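Inance hand gripper kit: a packer's review after one winter

Right, so I pack snack boxes for a living. I've been at Dunbar for a good long while, I have opinions on tape guns that would put you to sleep, and until this year the fanciest machine I'd ever been trusted with was the label printer (which hates me). Then in February the boss brought in the Inance kit, and it's been my job, on and off, to use it. A few people have asked me in the comments what I think of it, so this is the long version.

What you get is a pair of hand-held grippers, the cables, a carry case and a login for the software. You hold a gripper in each hand and do your ordinary job with them while everything you do gets recorded, and the recordings go off to train the Zukholm arm that's meant to end up on our line. The kit cost us $1,969, and that didn't include the arm. I thought that was steep for two pairs of tongs, and I said so, loudly, in front of the sales rep. Sorry, Ragnvald.

Ragnvald Ekström set us up on the first Thursday and I will say he was very patient. He let everybody have a go before he opened his mouth about technique, which was smart, because we were all terrible. You know how you can shove your hand down the side of a box and feel where the gap is? Gone. You've got two fingers, they only go open and shut, and they're longer than you think they are. My first box took me longer than my lunch break and looked like it had been packed by a possum.

It does get better! By the second week I'd stopped fighting it. You learn to come straight down over the bag, fingers well apart, and close on the middle where there's some air to squeeze. Foil bags are the fiddly ones. Grab the top seal and the whole thing swings about like a fish, grab too low and you crush the lot, and nobody wants a subscription box of crumbs. Small packets I still drop. The pads on the fingers are the best bit of the whole design, they hold a slippery bag surprisingly well without me having to strangle it, and I'd have happily paid for a spare set in the case. There isn't one.

Now the gripes. The cable, first of all. It finds everything. It's been round my elbow, round the tape dispenser and once round a full box that I then lifted. If Inance ever does a wireless version I'll be first in the queue. Second, they're heavy by mid-afternoon. We settled on 4 short sessions a day with proper packing in between, after my wrists had a bit of a word with me. The manual suggests longer stretches and I'd like to meet whoever wrote it. Third, the software is slow to save, and it doesn't tell you a recording has failed until you go looking for it. I lost most of a morning that way and I was not gracious.

We tried the Didberg glove before this, on loan, so I can compare a little. The glove was far comfier and I was quick in it from the start, near enough my normal speed. But it ran small (I've got hands like dinner plates) and the fingertips wore through on the box edges. For sheer pleasantness I'd take the glove back tomorrow. Our supervisor preferred the grippers, though, and her argument was that the arm will have two fingers, so we may as well learn what two fingers can manage. Fair enough, I suppose.

And what about the job itself? That's what people really want to know when they ask me for a "review", isn't it. I was nervous, I won't pretend otherwise. You can't spend your day showing a machine how you do your work and not wonder a bit. We had a meeting where it was all laid out: the arm gets the plain boxes, the ones with the same bags in the same spots, and we keep the mixed ones and the gift orders. The target was 1,000 good recordings, and hours stayed the same while we got there. They have stayed the same so far. Two of us moved onto recording and checking, which pays a touch more, and I'm one of them – so take my sunny mood with a grain of salt.

The checking is the part I didn't expect to enjoy. You sit and watch back the recordings and mark the duds, and you see habits you never knew you had. I turn every bag so its front faces up. Every single one, and I've never been told to. A workmate always builds from the back of the carton forwards, and mine go in from the left. We had a proper argument over which way the arm should learn, the most anyone at Dunbar has ever talked about packing while packing.

Mixed cartons are where the grippers earn their money or don't, depending on the day. Our imported lot is a good test: big crackly bags, stiff little pouches, tiny packets that hide under everything.
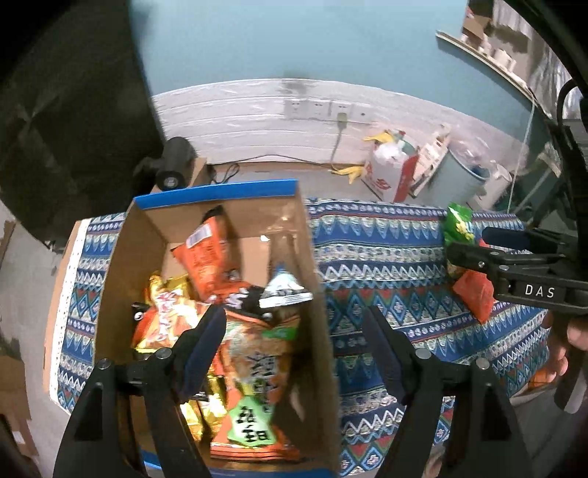
Photo: taken from the gripper, imported snacks, mixed carton

See how wide the fingers are sitting over that big orange and green bag? That's about the spread I like for the larger ones. The other gripper has the green bag in its jaws, and whichever bag it is, my rule is to squeeze the body and leave the seal alone. The little red packet underneath it is precisely the sort of thing I leave till last, with a sigh.

One tip if your workplace is getting these: pick the carton with floppy sides over the stiff one when you're learning. There's more give when you clip the edge, and you will clip the edge. Another: agree on a word for "stop, the cable's caught" before you start. Ours isn't printable.

Would I recommend it? For a small packing outfit that's already decided on an arm, yes, with a spare pair of wrists. If you're still umming and ahing, borrow one first and let the people who'll be holding it have the say. I've got the arm's first proper trial to watch next, and when it's had a crack at the gift orders (it won't get near mine) I'll write that up too. Four stars, would be four and a half with a longer cable or none at all.

Recent posts
Tape guns, ranked by how much they hurt
Didberg glove: two weeks on loan
The label printer and me, part 2
Which insoles for a concrete floor?
Box cutters for left-handers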